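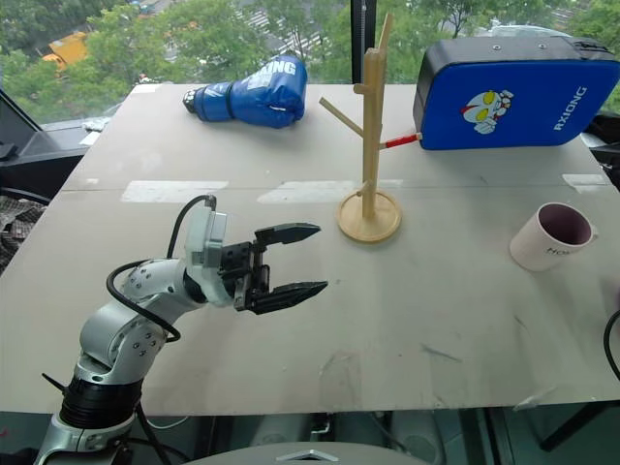
Jan 29, 2020

**Progress report: grasp planning and perception software, Lanirville site**

We have spent the period since December moving the arm from our old scripted motions to the Modik planner, with the Zumside perception package feeding it object poses. The proposal said this would be finished by now. It is partly finished, and I would ask you to read the numbers below with some care.

### What was run

We logged 103 pick attempts with the full software chain switched on. Fourteen of them ended with the planner returning no path at all. I am not giving a success rate for the rest. Our logging marks a pick as good when the fingers stop before they are fully closed, and a finger that jams on a peg of the mug tree passes that test just as well as one holding a mug. Until the check is rewritten, any percentage we send you would flatter us.

### Perception

Zumside does well on the white mug when it stands upright. Tipped over, with the opening turned away from the arm, it often gets a pose with the handle on the wrong side, and the planner then trusts that pose completely. The window behind the table and the glare spots on the white top don't help. Depth readings drop out in the bright patches, and the package fills the holes with a smooth guess without raising a flag. The supplier's notes call this "robust completion." I would call it making up data, and we have asked for a setting to turn it off.

The boxing glove and the punching target are a different problem. Neither has a shape model in the library, so both come back as plain boxes. That is fine for steering around them and of little use for picking them up.

### Planning

Modik is faster than what we had. It is also hard to predict. Given the same start and the same goal, it will sometimes go over the top of the mug tree and sometimes swing wide. We have fixed the random seed for testing, which makes the runs repeatable but hides the issue. The pegs are thin enough that the default collision grid misses them. A finer grid catches them and uses up most of the speed we gained.

Juhl, the small tool we wrote to replay logs, has been the most useful thing to come out of this stretch. It wasn't in the plan. Two bugs in our own frame conversion code turned up through it, and both had been blamed on the supplier.

### Spending and schedule

The budget is on track. The schedule is two weeks behind, all of it in perception.

### Next

- Rewrite the grasp check to use finger force and a second look after the lift
- Rerun the full set with hole filling off, if we get the setting
- Leave the fine collision grid on and accept the slower plans for now

I would hold off on the public demo until the rerun is done. The videos we have look better than the logs do.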